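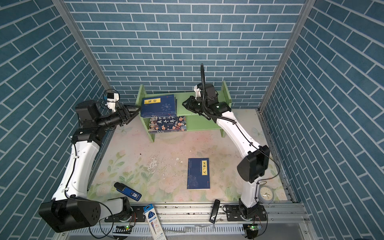 4. Placing the bookshelf and loading it

The Plarnley two-tier shelf is sold for tabletops and low benches. It is wooden, stands on short legs and is meant to sit on a mat or another flat surface.

4.1 Put the mat down first and smooth out any ripples.

4.2 Stand the shelf on the mat with its back to the wall. Leave enough of a gap for the power cord if there is an outlet behind it.

4.3 Press lightly on each top corner. If the shelf rocks, turn the levelling pad under the short leg until it stops.

Note: Pads are packed in the small bag marked Fendwood. Shelves shipped before 19/04/2021 came without them – ask your dealer for a set.

4.4 Load the lower tier before the upper one. Large picture books can lean against the raised side. Do not force a book that is taller than the opening.

4.5 Lay thick books flat on the upper tier, title label facing up. Start at the left and work across. The upper tier takes books up to 226 mm wide when they are laid flat.

CAUTION: Do not load the upper tier while the lower one is empty. Total load must not exceed 1650 g on either tier.

4.6 Check that no cover hangs past the front edge by more than a finger's width.

Note: The light green finish marks easily for the first few days. Lift books on and off, don't slide them.

4.7 Wipe with a damp cloth and dry straight away. No solvent cleaners.

For a second shelf beside the first, leave 140 mm between the sides and repeat from 4.2.

5. Moving the shelf

5.1 Take all books off, upper tier first.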